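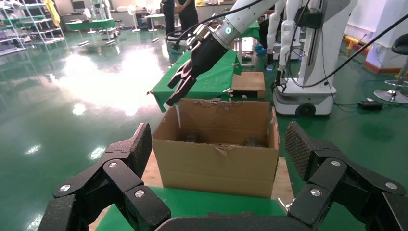

Já não valia a pena ir a Lellari fora do verão, comentou um leitor no post anterior, porque em setembro fecha tudo, o barco deixa de passar e uma pessoa fica ali a olhar para persianas corridas. Li aquilo e fiquei com vontade de responder logo, mas a resposta foi crescendo e acabou neste texto. É que este ano o barco não deixa de passar! A ligação entre Lellari e Piras vai continuar durante todo o inverno, e eu ando há dias a falar disto a quem me quer ouvir (e a quem não quer também).

Para quem chegou agora ao blogue: vou a Lellari desde 2011. Fui a primeira vez por engano, a achar que havia praia grande de areia, e encontrei uma enseada de pedras, um cais curto e um peixe grelhado de que ainda me lembro. Voltei quase todos os anos, sempre no verão, sempre com aquela pressa de quem tem o regresso marcado. E sempre com pena de não ver a vila quando ela volta a ser dos que lá vivem.

O problema era o barco. A carreira acabava no fim da época e, a partir daí, para ir a Piras era preciso dar a volta pela serra, numa estrada lindíssima mas cheia de curvas, que eu com enjoos não recomendo a ninguém. Quem ficava em Lellari ficava só em Lellari. Os restaurantes de Piras perdiam a gente do outro lado, os de Lellari perdiam a gente de Piras, e fechavam todos mais ou menos ao mesmo tempo.

O novo horário tem 2 travessias de manhã e outras tantas à tarde, e o bilhete simples custa 2 euros para toda a gente, residente ou visitante. Gosto muito desta parte. No verão paga-se mais, e percebo, mas no inverno o barco serve a senhora que vai ao dentista, o rapaz que estuda do outro lado e o turista de impermeável que sou eu. A última saída de Piras é ao fim da tarde, o que dá para almoçar com calma mas ainda não dá para jantar. Já lá vamos.

Por causa do barco, outras coisas mexeram. O Holtness, que é o hotel maior da baía e tem 70 quartos, vai ficar aberto com um dos pisos a funcionar. Nunca dormi lá, sempre me pareceu demasiado arrumado para mim, mas em pleno inverno um hotel com aquecimento a sério tem outro encanto. Na receção disseram-me ao telefone que o pequeno-almoço passa a ser servido na sala pequena, a que dá para o cais, e eu confesso que foi isso que me convenceu. Reservei!

E depois há o Eston. Quem lê isto há mais tempo já sabe da minha paixão pelo Eston - um café estreitíssimo em Piras, logo à saída do cais, com balcão de mármore e umas tostas de queijo de cabra que deviam ter direito a placa na parede. No inverno costumava abrir só aos fins de semana. Agora abre todos os dias à hora do primeiro barco e vai ter sopa ao almoço. Pedi que me mandassem a lista das sopas e mandaram mesmo, escrita à mão e fotografada. Há uma de grão com funcho que já tem o meu nome.

Nem tudo está resolvido, claro. Falta o barco da noite. Sem ele, os restaurantes de Piras trabalham quase só ao almoço, e o bar da praça, que fazia concertos pequenos, não sabe se volta a fazê-los. Também não percebi ainda o que acontece quando há mau tempo: o aviso diz que as travessias podem ser suspensas "de véspera ou no próprio dia", e entre uma coisa e outra há uma diferença enorme para quem deixou a mala do outro lado. Se alguém de lá me souber explicar como avisam as pessoas, escreva, que eu acrescento aqui.

Umas notas práticas para quem se animar. O bilhete compra-se a bordo e convém levar moedas. Os bancos de fora apanham água com qualquer vento de oeste, por isso sentem-se dentro ou levem um casaco que aguente. O caminho a pé por cima da enseada de Lellari continua aberto, mas os degraus ficam escorregadios depois da chuva e eu não o fazia de ténis lisos. A padaria da rua de trás fecha à hora de almoço e volta a abrir a meio da tarde, com os bolos de amêndoa ainda mornos se tiverem sorte.

Ao leitor do comentário: dê-lhe outra oportunidade, vá lá! Escolha uns dias sem grandes planos, leve um livro grosso e apanhe o barco da manhã. Eu conto depois como correu a minha ida, com a sopa de grão e tudo, e se o quarto do Holtness apanhar mesmo sol de manhã também digo.

Início Viagens Comer fora Arquivo Sobre mim Contacto

Este blogue utiliza cookies para melhorar a sua experiência de leitura. Ao continuar a navegar, está a aceitar a sua utilização. Aceitar Saber mais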